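Planning a Live Concert, Handout for Session 4
The running order and the sound check

Welcome back, everyone. Last time we talked about finding a venue and agreeing on terms with it, and I promised that this session would be about the evening itself, or at least about the sheet of paper that holds the evening together. Please have your notes on the Malano show beside you, as we'll keep coming back to it.

A running order is a list of who is on stage, when they walk on, and when they walk off. It sounds like very little, I know, and most of you could write one on the back of a ticket. The trouble is usually in the gaps. When Clakel Hall hosted the Malano tribute night in January, the first draft had 3 acts playing one after another with no time at all between them, as if a drum kit could move itself – and anybody who has carried one up a flight of stairs will tell you how that goes.

So write the changeovers in as items of their own, with a start and a finish. For a singer with backing tracks, four minutes is plenty. For a full band following another full band, allow far more, and ask whether they're willing to share drums and amplifiers. Most are, if you ask them weeks ahead and ask nicely.
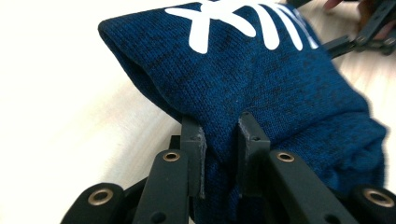

Who should do their sound check first?
The headliner, as a rule. The acts then check in reverse order, so the opening act goes last and its equipment is already in position when the doors open.

Write down the settings for each act as you go. The desk at Clakel can store them, but I still like a paper copy, partly out of habit and partly from having seen a desk restarted during an interval.

Now, the matter of the host. A good host is worth a great deal to you, particularly in a long changeover, and yet the host is often the last person to be sent the running order. Send it early, with the names spelled out the way they're said. Muriithi Promotions puts these on a separate card in large type, and I've borrowed the idea ever since I saw it.

For next time, please draft a running order for a evening at the Irnport Pavilion, with these details:

Doors at 6:30 p.m.
Opening act, solo singer, 29 minutes
Headliner, seven-piece band, two sets of 40 minutes
One interval between the sets
Music off by 10 p.m.

Bring two copies, one to hand in and one to scribble on.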